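Litigation Support, Unit 2: Privilege Review and Search Terms

Notes by Remo Caputo. Read before class. The Riveck exercise is due 17th May.

Last time we got as far as collection. Everyone agrees that you can't review what you didn't collect, and then half the parties go and let custodians pick their own files anyway. Keep that in mind when a vendor shows you a clean chart.

Search terms first. In the Riveck set a list of 111 terms was run across the email of two custodians. The list looks thorough. Most of it came from one lawyer's guess about how people in a warehouse talk, and no one asked the warehouse. Before you accept any list, ask who wrote it, who tested it, and what a sample of the non-hits looked like. If there was no sample, you don't know what was missed, and neither does the other side.
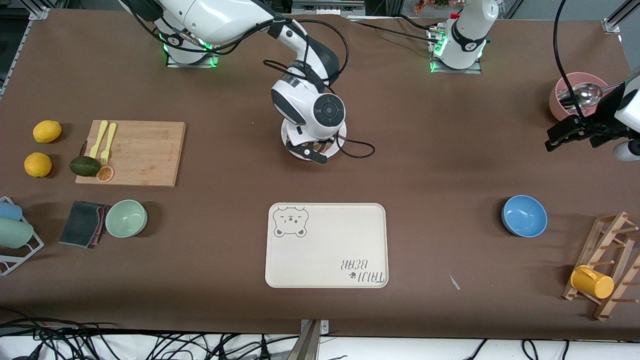
Privilege is where the money goes. The Riveck log has 919 entries, and a good many say only "email re legal advice." I don't believe a description like that should survive a challenge. Copying in-house counsel on a pricing thread doesn't make the thread privileged, whatever the subject line claims.

Rundosier, the review tool we use in the lab, will sort almost 2,000 documents by likely privilege before you've found a chair. Fine. Its score is a ranking. I have yet to see a score sign a declaration.

For class:
Pick five log entries and rewrite them so a judge could rule on them.
Read the Mfinanga clawback letter and mark every sentence that promises something.
Bring one question you'd put to the vendor under oath.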